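# The Kastard table kit, or what you get for all that money

July 21, 2019

I said in the comments under the last post that I would write up the Kastard kit properly once I'd had a decent go on it, and then I put it off, mostly because I couldn't decide whether I was annoyed with the product or with the brochure. I've settled on the brochure. The product has its own problems and I'll get to them.

For anyone who hasn't had the sales emails, Kastard sell a two-armed tabletop setup aimed at small labs, colleges and people like me who write training material and should know better. You get a pair of arms, a controller box, a pair of handles for steering the arms yourself, and a year of access to Ellura, the software that is meant to learn jobs from your demonstrations. You show it, it watches, it does. That is nearly word for word what the brochure says, and there is a great deal of work hidden in those commas.

The price is on application, so I won't print the quote I was given. I will say that the Ellura renewal after the first year is 300 pounds per seat, and that I had to ask three times before anyone would tell me so. If a company is proud of a figure it puts it on the website.

Setting up took me most of two afternoons. The manual allows one hour. A fair chunk of the difference went on cables, which are too long where you want them short and loop about over the arms in a way that makes me nervous whenever a shoulder joint swings round. They haven't snagged yet. I still flinch.

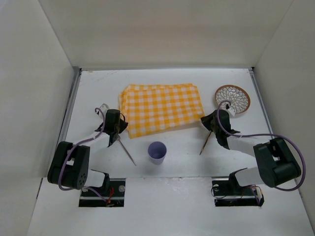 The arms themselves are good, and I'd rather say so now before I get going. They move smoothly under the handles, the lag is small enough that you stop thinking about it after ten minutes, and nothing has worked loose. I've used the older Vakow arms, which cost less and felt it, and which had a habit of drooping when you took your hands off. The Kastard ones stay where you leave them. If they sold the arms alone, with the handles and no promises, this would be a short and fairly cheerful post.

But they don't. They sell the "household skills package", and the household skills package is why I've spent my evenings making robots fuss over tea towels.

The package comes as a list of starter tasks. Fold a cloth. Stand a cup upright. Put cutlery beside a plate. Hold a stick and push something with it, which I don't remember ever needing to do in a kitchen, but there we are. For each one you're told to record 5 demonstrations and let Ellura get on with it overnight. I did as I was told. The result was a robot that could do the job if the cloth was precisely where it had been when I recorded, and which otherwise closed its gripper on nothing with great confidence.

So I wrote to support. The reply was quick and polite, and it said that 5 demonstrations was "a starting point" and that customers who wanted "robust behaviour" generally recorded a lot more. How many more? They suggested 420. Per task. I read that twice, then went and made myself a sandwich by hand.

I don't think it's an unreasonable number, as it happens. Anyone who has tried to get a machine to deal with cloth will tell you it's hard, and a lot of practice material sounds about right to me. What I object to is a front page with the small number on it and a support inbox with the big one. If you're a college buying this for a one-term course, those are two very different purchases. 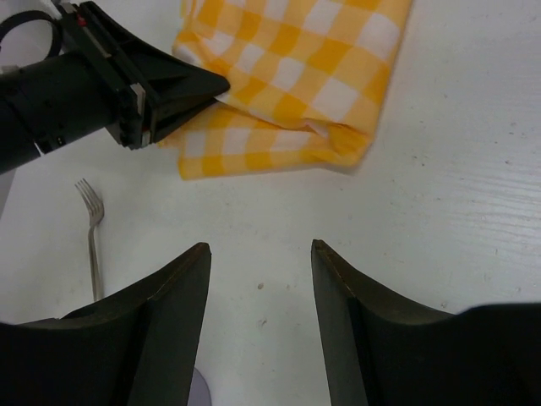 Cloth is the fair test, I think, and I wish more reviews used it. The glossy video has blocks in it, and blocks are polite. You grab one anywhere and it comes along in one piece. With a folded cloth the tip of the jaw has to find its way into the fabric, as the black one is doing at the left edge of the yellow gingham, and there's another layer lying underneath that you may or may not want to bring with you. Steering by hand I can usually feel my way through that, or at least look hard and guess. Ellura gets the top layer sometimes, both layers sometimes, and now and again pushes the lot across the table like a small snow plough. I can't work out any pattern to it and the log file is no help – it says "grasp complete" in all three cases.

The log file deserves a moan of its own. Every attempt is marked complete if the gripper closed, whether or not there was anything in it. There's a dashboard with a success rate in large green figures, and mine was very high indeed during the week when not much got folded. I raised this too. I was told the definition is being looked at for the October update. Until then I'd advise ignoring the green figures and sitting there with a pencil.

A few smaller things, in no order:

- The handles are comfortable for an hour and unpleasant after two. My thumbs went first.
- The wrist cameras are better than I expected. You get a proper close look between the fingers, down to the dirt on the table.
- Ellura wants an internet connection even for playback. Why?
- White is a silly colour for a worktop. Mine was scuffed almost at once and I've given up wiping it.
- The emergency stop works. I've tested it more often than I meant to.

I did look at the obvious rival, the Cao starter bench. It's slower to set up still and the software is plainer, but you own it outright and it makes no claims about learning anything overnight. You record a movement, it plays back the movement. For teaching people how arms behave, I suspect that would do most of what my readers want, and you wouldn't have to explain to a room of students why the machine thinks it has folded something.

Would I send the Kastard back? I had the option, and I've let the date go by, so no. I like the arms too much. I won't be renewing Ellura unless October brings something a good deal better than a new shade of green, and if you're thinking of buying, ask for the arms and handles as a separate quote. They told me it couldn't be done. They told somebody in my comments that it could, so it's worth an email.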